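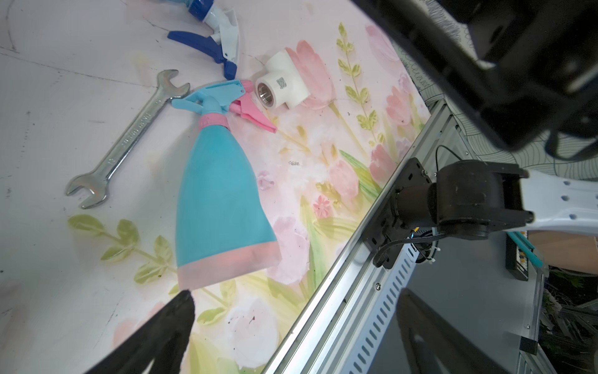
Glenys Sedgwick wrote in to say her Sunine kept dropping the left channel on side two of every LP, and was it the records or the deck. Neither, in her case. Headshell leads. So this section has been moved up and redone, please use it instead of the old one.

Section 2 - Setting up the deck for ripping vinyl

Before you start

Deck on a level shelf, not on top of a speaker. Lid off. Amp OFF at the wall. You need the Astex phono lead, the small screwdriver from the accessory bag and a record you don't mind ruining. Not your good copy of anything. Scratched charity shop disco is fine.

CAUTION: keep the stylus guard on until step 6. Replacement styli are not covered.

1. Fit the platter, then the mat. Turn it by hand. If it scrapes, lift off and try again, the belt has probably ridden up.

2. Push the headshell into the arm and tighten the collar. Finger tight, no pliers.

3. Check the four coloured leads behind the cartridge. Any loose one gives you a dead channel or a hum. Push back on gently, by the metal sleeve and not the wire.

4. Balance the arm. Anti-skate to zero first. Wind the counterweight until the arm floats level, then hold the weight still and turn only the numbered ring to 0.

5. Now turn weight and ring together to 2. Set anti-skate to 2 as well. Lock the arm in its rest.

Note: if you bought the Furnival cartridge seperately, go by the figure on its own leaflet.

6. Guard off. Plug the phono lead into the input marked PHONO. Ground wire to the ground post. Amp on, volume low.

CAUTION: do not use PHONO and switch the deck's built-in preamp on as well. Horrible noise, possibly a dead tweeter. The switch is round the back, next to the lead. One or the other.

Cleaning records

Dry brush first, with the grooves, two or three turns. Fluid only if the brush doesn't shift it. Keep fluid off the label - old rap and reggae twelves have cheap paper labels and the ink runs. Let it dry fully before you play it. No household sprays, no kitchen roll.

Recording

7. Open Satarlow on the computer and pick the deck as input. Play the loudest track on the record and watch the meter. Peaks should stay out of the red. Bass heavy twelves will need the gain pulled down further than you expect.

8. Rewind nothing, just lift the arm, press record, then drop the needle. Leave the lead-in crackle on, trim it later.

9. One file per side. Split the tracks after. Skits and interludes confuse the auto split so check the markers by ear - it will happily cut a song in half at a breakdown.

Note: hum at 60 on the dial and none at 20 means the ground wire. Hum at any volume means the leads, go back to step 3.

Error 353 in Satarlow means it has lost the input. Close it, unplug the USB, plug back in, reopen. Anything already recorded is kept in the temp folder untill you save or bin it.

Section 3 covers 45s and the adaptor.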